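Nalia Clothing Exchange, Urstead
Folding Room: Monthly Safety and Inspection Checklist, with Comments
January round. Filled in by Rowena Barredo, Form 141

Hello again, everyone. This is the January list, typed up from my clipboard so that you don't have to decipher my handwriting, which gets worse the colder the stairwell is. I have kept the items in the order you meet them when you come in with a full basket, and I've put my comments under each one, some of them rather long, I'm afraid, but I would sooner write too much than have you guess. OK means it passed. WATCH means we look again in February. FIX means somebody has the job already, and I've said who.

Pine table, with the rust-colored pieces we start new sorters on: 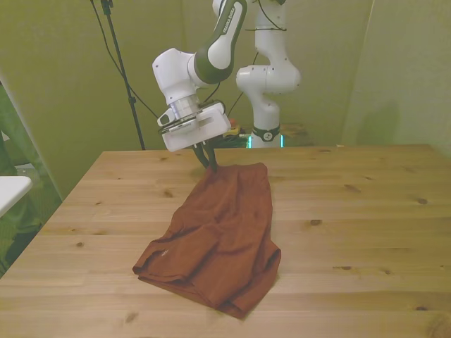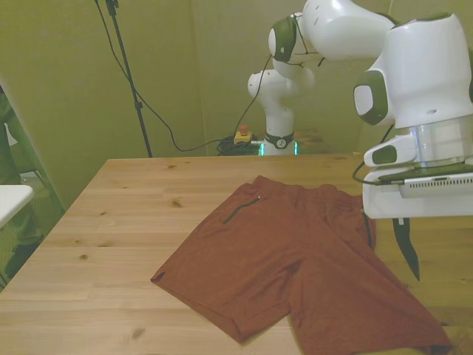
Zohreh Azimi would like the surface of the table checked before any clothes touch it, every single session, and she asks me to say so in writing. She wore a snagged sleeve home in the fall and has not forgotten it. A bare palm is no good for this, in her view, and an old nylon stocking pulled over the hand will find a rough place long before your skin does. I have tried it since and she is right, it's very satisfying (and a bit alarming), so the stocking now lives in the top drawer with the tape measures. Please put it back when you're done!

SECTION 1. THE FOLDING TABLE

1.1 Surface free of splinters and rough spots
WATCH. Went over the whole top with Zohreh's stocking. It caught once at a knot near the front, very lightly, and I took the spot down with fine paper and wiped it. Pine is soft and it does open up a little when the heating is on, so I'd like whoever opens up on Sunday to run over that place again and write down what they find, even if what they find is nothing.

1.2 Seams between planks clean
OK. Crumbs of lint, a bead, and the usual pins. The pins are the real worry. Please use the flat brush and go along the seam, following the boards. The little vacuum is tempting but it flings things.

1.3 Edges and corners
OK. No lifting and no sharp places.

1.4 Table stands steady
OK after adjusting. I leaned on each corner as hard as I could and asked Charalambos to do the same, he being a good deal heavier than me and very gracious about it. One corner gave a little. Turned the foot half a turn and it stopped.

1.5 Surface dry, with no wax, oil or polish
OK. I know the table would look lovely waxed. Several of you have said so, and one of you offered to bring the wax. But wax gets into light cottons and then we have a mark nobody can shift, so it stays bare and gets a barely damp cloth at closing time.

1.6 Nothing stored on the table between sessions
FIX. I found a stack of hangers, somebody's reading glasses and a jar of buttons. The glasses are in the drawer beside the stocking. The hangers go back on the rail, and Sabina Pathirana has kindly said she'll find the button jar a proper shelf.

SECTION 2. CHECKING A PIECE BEFORE IT IS FOLDED

I have used shorts for the comments here, mostly because they're what we had the most of after the summer clear-out and partly because they teach you nearly everything. If you can check a pair of shorts properly you can check a skirt or a pair of pants, and you'll be halfway to a jacket.

2.1 Pockets emptied, every one
FIX (training). This is where we slip up. The front pockets get done and the zippered one gets forgotten, and then a key goes through the wash, or a tissue does, which is worse. Open each zipper fully, put two fingers all the way to the bottom, and turn the lining out if it will come. Moushumi Siddiqui is going to show the Sunday group how she does it.

2.2 Zippers run smoothly and pulls are firmly attached
OK. Run it open and shut twice. If the pull wobbles or has a rough edge, it goes in the mending tray with a paper tag, even when the rest of the garment is perfect. We had one come back because a metal pull had scratched a child's leg, nothing serious, a plaster and a biscuit as my mother would have said, but I felt dreadful about it for days.

2.3 Hems complete
OK. Feed the hem through your fingers all the way around. A rolled-over hem can hide a gap in the stitching, so flatten it as you go. On darker reds and browns you'll feel a loose thread sooner than you'll see it.

2.4 Crotch seam
OK. Spread the legs flat toward you with the waistband at the back of the table and look at where the two meet. Pull very gently to each side. If light comes through between the stitches, mending tray.

2.5 Waistband and drawstrings
WATCH. For the small children's sizes, any cord at the waist is to be checked for length and stitched down at the center back. For sizes under seven we are taking neck cords out altogether. Two hooded tops got past us in the last batch and I only spotted them on the rail, so please slow down here.

2.6 Smell, stains, damp
OK. Use your nose, it's free. Anything musty goes into a closed bag straight away and does not wait in the basket with the others.

2.7 Labels legible
OK. If the care label has washed blank, treat the piece as delicate and say so on the tag.

SECTION 3. FOLDING

3.1 Smooth first, fold second
OK. I know this sounds fussy. When a piece comes up in a heap, find the waistband first, lift it by the top edge and let the rest hang down and sort itself out a little before you lay it flat. Then long strokes outward with the side of your hand. You save time in the end, and your wrists will thank you.

3.2 Heights and backs
WATCH. If you are bending to reach the table, stop and tell me. Rotate off folding every 27 minutes. Moushumi worked that number out from the length of the radio program she likes, and it has stuck, and I have given up trying to round it.

3.3 Stacks no higher than a forearm
OK mostly. Denim stacks were a bit proud of themselves on the left-hand shelf. I took the top ones off.

SECTION 4. FLOOR, SHELVES AND WAYS OUT

4.1 Route to the back door clear
FIX. Two bags of coats were in the way when I came in. They'd only been put down for a moment, I'm sure, but it was the same moment on my last visit. Charalambos Balaskas has marked the floor with yellow tape, and bags stay on the window side of it, please, even when we're swamped.

4.2 Baskets off the floor when not in use
OK.

4.3 Ekanayake shelving bolted to the wall
OK. Every bracket tight. The load plate says 500 pounds for the whole unit and we are nowhere near it, but the heavy things still go at the bottom.

4.4 Lighting over the folding area
OK. Good and even now the new tube is in. You can tell navy from black again, which was becoming a source of real disagreement.

4.5 Extinguisher in place and in date
OK. Tag number 325, needle in the green.

4.6 Cords and plugs
OK. Looked along the length of each one for nicks. The steamer is unplugged at the wall when you leave it, and please don't wind the cord around it while it's hot.

SECTION 5. SMALL TOOLS

5.1 Scissors and seam rippers returned and capped
FIX. One ripper without its cap in the apron pocket. My thumb can confirm. New caps are ordered from Jovov and until they arrive we're using a piece of cork.

5.2 Pins in the magnetic dish
OK.

5.3 First aid box
OK, but low on the small bandages (see above). I've bought another packet.

COMMENTS ADDED AFTER THE LIST WENT AROUND

Sabina Pathirana: Button jar is on the second shelf in the mending corner, with a lid that fits. On 2.1, could we keep a saucer for pocket finds? I've been putting them on the windowsill and I don't think that's the answer for earrings.

Rowena Barredo: Yes, a saucer, wonderful, and let's write the date and the bag number on a slip and tuck it under. I have a blue one at home with a chip in it that I can't bring myself to throw away, so it can come and be useful.

Charalambos Balaskas: Checked the table foot again this morning and it hasn't moved. The yellow tape lifts where the floor is uneven by the door, so I'll redo that bit with the wider roll. Mind your toes until then.

Moushumi Siddiqui: Happy to do the pocket lesson. Can people bring a garment from home that has an odd pocket in it? Inside pockets, sleeve pockets, those tiny ones inside the big ones. We'll learn more from those than from ordinary shorts.

Zohreh Azimi: I ran the stocking over the front knot and it went across cleanly. There is a faint catch further back that I don't remember from before. I've put a bit of masking tape by it so you can find it.

Rowena Barredo: Thank you, Zohreh, found it, and sanded it, and wiped the dust up. I've changed 1.1 to WATCH for both spots. The masking tape can stay on until February.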